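Plemwood paper mill, open day
Sat 20 January

Quick write-up before I forget it all. Will fix the spelling later.

Left Grikport in the dark, bus to Cowie, then the walk along the river. Signs say footpath. It's a footpath for the first half and then it's a field with a stile in it. Wear boots. Two people ahead of me in white sneakers, did not envy them.

The mill at Plemwood has made paper since 1628, on and off. Mostly off in the last century. Going again now, rag paper only, small batches. They open the doors twice a year, once in winter and once in the summer, and everybody says go in winter because the river is high and the wheel runs properly. True. You feel it in the floor before you hear it. Nice old thump.

Tour starts in the rag loft. Cotton and linen offcuts, sorted by hand at long tables, buttons cut off and thrown in a tub. Dust everywhere, they give you a mask if you ask. Then down a very steep stair (hold the rope) to the beater room. Big oval tub, a roller with blades, rags going round and round with water till they turn into something like thin oatmeal. Takes most of a day. Loud. The guide gave up talking and held up cards, which worked better than you would think.

Vat room was the best part. Mold goes in, comes up, a shake forward and a shake sideways, water drops out and there's a sheet. Looks like nothing. Then they let us try. Mine came out thick at one end and had a hole. Second one had two holes. The guy next to me got a perfect sheet first go and was unbearable until lunch.

After that the press, felts and sheets stacked up and squeezed – four people on the lever in the old days, now a hydraulic pump in the corner. Then the drying loft, sheets hung over ropes like wash. Shutters open a crack. Freezing up there but lovely light, smells of wet wool. Could of stayed an hour.

Watermarks: small display by the door, old wire shapes sewn onto molds. A jug, a bell, something that was either a dog or a lion. Ask them to hold a sheet up to the window for you. They bring out one with the Nillel mark, the family that ran the place longest, and it's so faint I had to move my head to get it.

Practical stuff:
Tour is over 2000 steps if your phone counts them, and a lot of them are stairs. No lift.
Cash only at the shop. Small pack of writing paper was 17, large one I didn't ask.
Last bus back from Cowie is early. Check it. They changed the times in December and the board at the stop still has teh old ones.
Toilets across the yard, not in the mill.
Bring something to carry your wet sheet home in. I used a library book. Sorry, library.

Tried ink on the writing paper last night. Fountain pen feathers a bit, pencil is great. Want to go back for the summer one and see if they do envelopes.
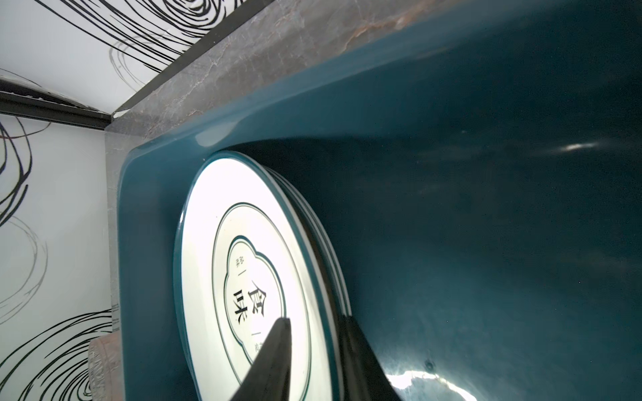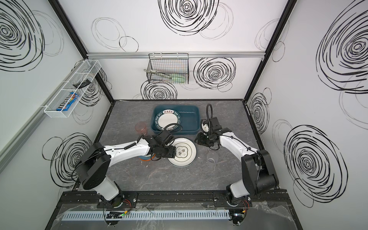
First: white plates with green rims, in the sink. Second: tongs and green spatula in the black wire basket.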